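**BARNAU, Wednesday, August 5, 2020**

# Baven Skin Clinic Opens Free Hand Eczema Program for Barnau Workers

*Walk-in checks, patch testing and a pocket guide for anyone whose hands have had enough of soap and water*

Baven Skin Clinic is delighted to open the doors of its new Hand Eczema Program, a free service for people who live or work in Barnau and have red, itchy, cracked or sore hands. The program has room for 200 people in its first round, and sign-up starts today!

Hand eczema, also called hand dermatitis, is one of the most common skin problems linked to work. It can show up on the palms, the backs of the hands, the fingertips or the skin between the fingers. Some people get small, very itchy blisters. Others have dry, thick skin that splits when they make a fist. It isn't an infection and you can't catch it from someone else, though broken skin can become infected if germs get in.
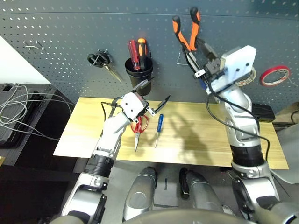 *Red-handled scissors on a light wooden work surface.*

## Why hands, and why this year

Skin has an outer layer that keeps water in and keeps irritating things out. Soap, detergent, solvents and even plain water can wear that layer down when hands meet them many times a day. Once it is worn down, the skin stings and dries out, and products that never caused trouble before can start to burn.

Everyone is washing more often this year, and so they should. Clean hands matter a great deal. But our front desk has been hearing from cooks, hairdressers, cleaners, nurses, mechanics, parents of small babies and people who repair things for a living, and so many of them say the same thing: their hands hurt, they thought it would pass, and it hasn't. We are so glad to have something to offer them.

Before designing the program, the clinic sent a short survey to workplaces in and near the town. We got 180 replies (thank you to every person who filled one in, some of them on both sides of the page). Of those who replied, 63 said they had changed the way they do their job on account of sore hands. Very few had seen a doctor about it. The survey was small and open to anyone who wanted to answer, so it can't tell us how common hand eczema is in Barnau as a whole, but it told us plenty about what people needed.

## What the program includes

- **A first visit** with a member of our skin team, who will look at your hands and ask about your work, your hobbies and any history of eczema, asthma or hay fever.
- **Patch testing**, if your history points to an allergy. Small amounts of common triggers are taped to the back and the skin is checked over several days. You will need to keep your back dry during that time, so please plan ahead if your job is a sweaty one.
- **A care plan** you can follow at home and at work, including which kind of moisturizer to use and when.
- **A follow-up visit** to see how your skin is doing and change the plan if needed.
- **Gloves advice** for your own line of work. Bring the gloves you wear now!

Prescription treatment, where it is needed, is arranged in the usual way and isn't part of the free service. Urban Pharmacy has kindly agreed to keep fragrance-free moisturizers from our list together on one shelf in its Barnau store, so nobody has to read twenty labels with itchy fingers.

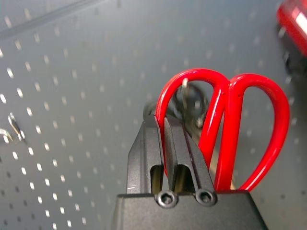 Photo credit: Baven Skin Clinic

## Irritant or allergic?

Many of the questions we get come down to this. Irritant hand eczema happens when something wears the skin down directly, and it can happen to anyone who has enough contact with it. Allergic hand eczema happens when the immune system has learned to react to a certain substance, and then even a small amount can set it off. Nickel, fragrance, hair dye, some preservatives and some of the chemicals used to make rubber gloves are well-known triggers.

The two can look almost the same, and plenty of people have both. An allergic rash often appears a day or more after contact, which makes it hard to trace. A rash that clears up on vacation and comes back in the first week at work is a useful clue, so please tell us about it at your visit. Photos of your hands on a bad day are welcome too (bad days have a way of missing appointments).

## Simple steps to start now

You don't have to wait for a visit to be kinder to your skin:

1. Wash with lukewarm water and a mild soap with no fragrance.
2. Take your rings off first. Soap likes to hide under them.
3. Pat your hands dry, and don't forget between the fingers.
4. Put on a plain, thick cream or ointment after washing and again at bedtime.
5. Wear gloves for wet work, with cotton liners if you need them on for a while. Change the liners when they get damp.
6. If your hands aren't visibly dirty, an alcohol-based sanitizer is often easier on the skin than soap. It may sting on open cracks.

See a doctor soon if your hands are very painful, swollen, warm or oozing, or if you have a fever along with the rash.
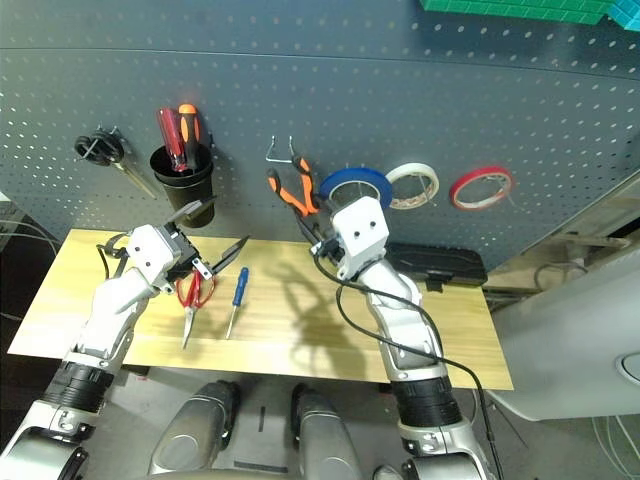

Gloves deserve an extra word, as they cause nearly as many questions as soap. The right pair depends on what you handle. A glove that is fine for dishwater may let a solvent straight through, and a glove worn over skin that is still wet can leave it worse off than before. Our team will go through this with you at the first visit, and we love this part of the job! Utex, a local maker of work textiles, has donated over 1000 pairs of cotton glove liners, and each person in the program will get several to take home.

## How to sign up

Call or stop by the Baven front desk during opening hours, or fill in the form on the clinic website. You don't need a referral. Adults of any age can join, and so can apprentices under 18 with a parent's okay. Please wear a face covering to your visit and come alone if you can. If you have a fever or a new cough, call us and we will happily move your appointment.

Employers are welcome to get in touch as well. We have a one-page poster on hand care for break rooms, and we can talk to staff groups by video. What a person tells us at a visit stays between that person and the clinic.

The first round runs until the end of January. A second round will follow if there is enough interest, and we very much hope there will be.

## About Baven Skin Clinic

Baven Skin Clinic cares for adults and children with eczema, psoriasis, hives, rosacea and other skin conditions. The clinic is in Barnau and sees patients from the town and the surrounding area.

**Press contact:** Communications Desk, Baven Skin Clinic, Barnau

###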